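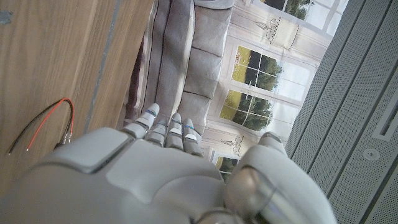

Frequently Asked Questions About Our Cordless Screwdrivers and Impact Drivers

Last updated 07/06/2025

We get many emails about the Drarinell tools, and a lot of them ask the same thing. I collected the answers on this page together with my colleague Areeba Usmani from the service desk. If your question is missing, please write to us and we will try to add it.

What is the difference between a screwdriver and an impact driver?

A cordless screwdriver turns the bit with a steady force. An impact driver does the same until the screw becomes hard to turn, and then a small hammer inside starts to hit the anvil sideways, in the direction of rotation. You will hear it clearly. This gives much more turning force, and your wrist feels less of it. For furniture and hinges, take the screwdriver. For long screws in beams or decking, take the impact driver.

Can I use my normal bits in the impact driver?

They will fit if they have a quarter-inch hex shank with the groove, but ordinary bits are often too hard and brittle and the tip can break. Look for bits marked as impact rated. They have a thinner zone in the middle which twists a little under load. Please wear eye protection in any case.

Why does the screw head get damaged?

Most of the time the bit has the wrong size or is worn out. Phillips and Pozidriv look alike and are mixed up very often. A Pozidriv screw has four thin extra lines between the arms of the cross. Check this first. Then push firmly in line with the screw and begin slowly with the trigger. Benedikt Hellwig, who teaches our Vatcombe workshop, asks everybody to throw away their old PH2 bits on the first evening, and the complaints about bad screws mostly stop after this.

Do I need to drill a pilot hole?

In hardwood, yes, and near the end of a board also in softwood. The hole should be as wide as the core of the screw, without the threads. In chipboard you can usually skip it in the middle of the panel.

What do the numbers on the clutch ring mean?

They are steps and not a unit of measure. Step 3 on one tool is not the same as step 3 on another brand. The Drarinell screwdriver has 14 steps plus the drill symbol, where the clutch is locked. Start low, drive one screw in a piece of scrap, and go up until the head sits flush. The impact driver has no clutch. It has two speed settings, and with soft material you should stay in the lower one.

Are batteries from the older Swati series compatible?

No. The rail has a different shape, and the contacts are in another order. Please do not file down the rail to make it fit – we have received packs back like this, and we cannot repair them. The Swati charger also must not be used with Drarinell packs.

How should I store the battery over the winter?

Take it out of the tool and keep it in a dry room with moderate temperature, with half of the lights on the gauge showing. A pack that was stored empty may refuse to charge. If the charger blinks red, let the pack come to room temperature and try once more. If it still blinks, contact us.

The tool smells when it is new. Is it broken?

A light smell in the first minutes of heavy work can come from the motor brushes wearing in. This concerns only the screwdriver, as the impact driver is brushless. If you see smoke or the housing becomes too hot to hold, stop and remove the battery.

Can I get spare parts?

Yes. Our list has 156 parts at the moment, including triggers, belt hooks and bit holders. Wajid Mirani is responsible for spare parts and can look up the right one if you send him the serial number. You find it under the battery, so you must slide the pack out first. Motor and gearbox are sold only as one unit.

How long is the warranty?

Two years from the date of purchase for the tool, and one year for battery and charger. Bits are wear parts and not covered. Please keep the receipt. We accept a photo of it if everything is readable.

Where can I try the tools before I buy?

You can try them at the Tetitov shop counter during opening hours. In October we also have a demonstration day, where Hsin-yi Man will show both tools on oak and spruce. You may bring your own screws.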